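About Us

Tarigan Guest Rooms is a small family house in Tedham, ten minutes on foot from the harbor. We have rooms for travelers, for people who come to work in town for some weeks, and for parents who visit their children at the college.

How we began

My name is Ikhsan Gunawan. I came to Tedham to work in the kitchen of a ferry, and I stayed in many rented rooms before I had a home of my own. Some were good and some were very cold. When the old tailor's house on Ulora Street was for sale, my wife's cousin, Kurniawati Govindasamy, asked me if I wanted to buy it together with her. She had worked at the front desk of a hotel in Lonisitz and she knew the business. I knew how to cook breakfast. We thought this was enough to start.

It was not quite enough. The roof needed work before the first winter, and we learned about permits slowly. We opened in September with two rooms on the first floor, and the tailor's big cutting table is still our breakfast table. Guests like to sit there longer than they planned, and we do not hurry them.

The house today

The upper floor was finished later. Every room now has its own bathroom, a desk, and a window that opens. We kept the old doors, so please lift the handle a little when you close them. The walls are thick and the street is quiet after the bakery closes.

The bathrooms were the most expensive part. Kurniawati chose everything herself and went back to the shop in Lonisitz three times — she wanted a sink with enough flat space for a toothbrush, a glass and a shaving bag.

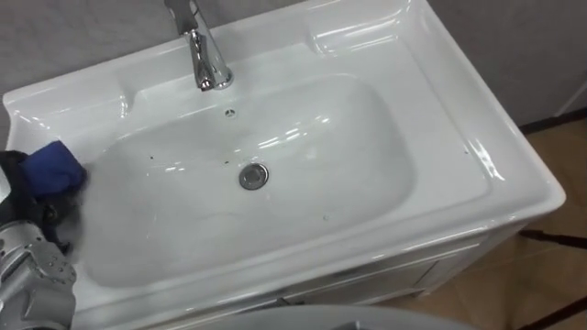
White ceramic sink with single-lever faucet

We have 230 books in the hallway, most of them left by guests, in more languages than we can read. You may take one home if you leave another. There is also a drawer with chargers, umbrellas and a sewing kit.

Breakfast

Breakfast is from 6:30 to 10:00. There is bread from next door, eggs, fruit, and on most mornings a pot of rice porridge with ginger and fried shallots, the way my mother made it. Tell us the evening before if you do not eat eggs or meat. For early ferries we pack a paper bag and leave it on the hall table with your room number.

What we care about

We answer the phone ourselves. If you write to us, you receive an answer from Kurniawati or from me, usually on the same day. We do not ask for payment before you arrive. We clean the rooms in the late morning, and if you wish to sleep you only hang the green card on your door.

We rent by the night and also by the month. Long-stay guests can use the washing machine and one shelf in the kitchen. Some of them have become our friends, and one painted the sign over the front door.

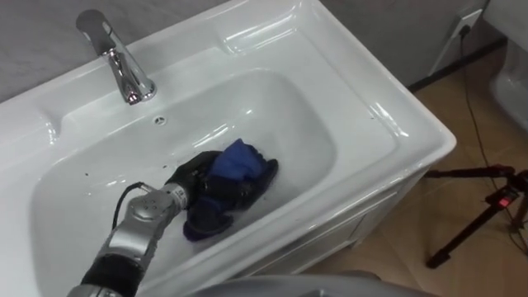
Find us

From the ferry, walk up the hill past the post office and turn left at the bakery. The house is yellow. From the bus station you can take line 55 and get off at Ulora Street. Parking is behind the house, with space for three small cars — please call first if yours is large.

The door is open until 9:00 in the evening. If you come later, ring the lower bell and wait a moment, because the upper bell belongs to our neighbor and she goes to bed early.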